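Trorkmont Robotics Club: Workshop Tips
Kitchen counter task, simulator notes

Save your scene before you change anything on the counter. The Nutis editor has no undo for object placement, and the team that lost its layout in December had to set every item out again by hand.

Park the base close to the counter, then back off a little if the arm folds badly. Turn slowly near the front edge. Most of our failed runs in Oravec practice were the base touching a cabinet. 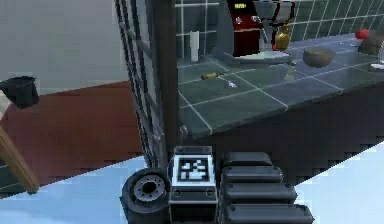
Robot at the counter, seen from low behind the base. Marker on the housing, espresso machine and grinder on their tray.

Start with the easy objects. An apple or a wooden bowl is a fair first grasp. Leave the screwdriver until later, as it lies flat and the fingers tend to push it along the tile.

Glossy bottles give bad depth readings, and so does clear glass. Take 2 views before you plan a grasp.

Keep a run log. Write down the seed, the start pose and the result. Seed 412 is the one we use for judging practice, so don't tune on it.

If the simulator slows down, turn off shadows first. Files for the Dukov gripper are in the shared folder under "hands".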